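So the dishes are out of the cabinet and I have nowhere to put them back. That was my whole Wednesday, May 22, 2019, in case anybody was wondering!

It started because Brendan wanted the big platter for Saturday and I couldn't get to it without moving everything in front of it. Then I figured, well, while I'm here... and an hour later the table was covered. I put the purple flowered cloth down first (the one from my aunt, with the little blue and white flowers) because I'm nervous about scratching the wood. White plates, the big white bowl, the red plate I always forget I own, jars, the woven basket — all of it out where I could look at it.
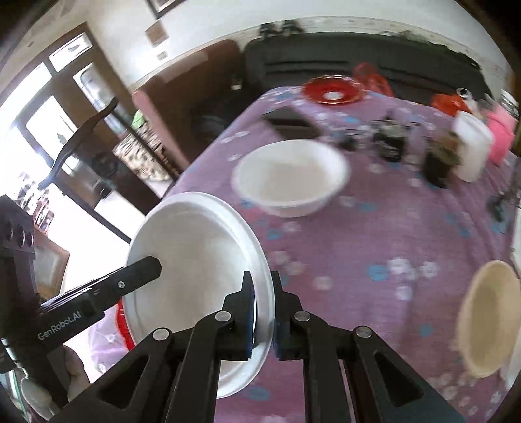 My rule for myself was that anything I hadn't used since October had to go. I lasted maybe ten minutes. I kept the fondue forks! We don't even have the pot anymore. Fionnuala says I should call her before I do this next time, and she's probably right, she got rid of half her kitchen when she moved and doesn't miss any of it.

The white plates are staying, though. We eat off those every day and they stack so nicely. I did fill 3 bags for the thrift store, mostly mugs and lids that don't belong to anything.

Next up is new shelf liner. The Norness one I like comes in a roll that's never quite long enough, so if you have a favorite, leave me a comment. Brendan still hasn't gotten his platter.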